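4. Preparing the table and the tray

Use a white or light table with a flat top. Dark parts are easier to find on it. Remove tools and loose screws before you start.

1. Wipe the tabletop with a dry cloth.
2. Set the Stavo tray in the middle of the table, open side up, with space on both sides.
3. Bring one black part to the left of the tray and one to the right. Hold the taller part upright.

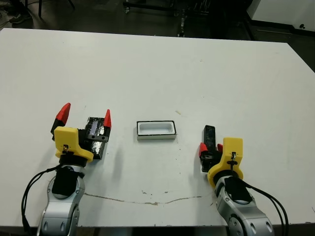
Figure 4-1. White tray with black rim, one part held on each side.

Note: Do not peel the tape from a wrapped part. If the tape has lifted at a corner, press it flat before going on.

4. Lower the first part into the tray. Wait 2 seconds, then let go.
5. Lower the second part next to it. The parts must not touch the rim.
6. If a part has to wait, stand it well back on the table and keep the area in front of it clear.

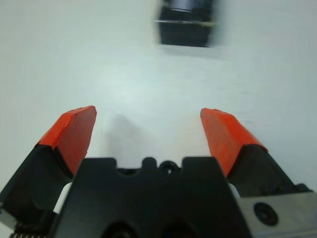 Figure 4-2. Clear white surface in front of a dark object.

CAUTION: Do not load the tray with more than 2000 g. Do not slide a loaded tray across the table. Lift it straight up from both ends.

7. Write the part numbers on the tray sheet and go to Section 5.

Clean the tray every 200 loads. Use water no warmer than 60 °C and let the tray dry fully before the next load.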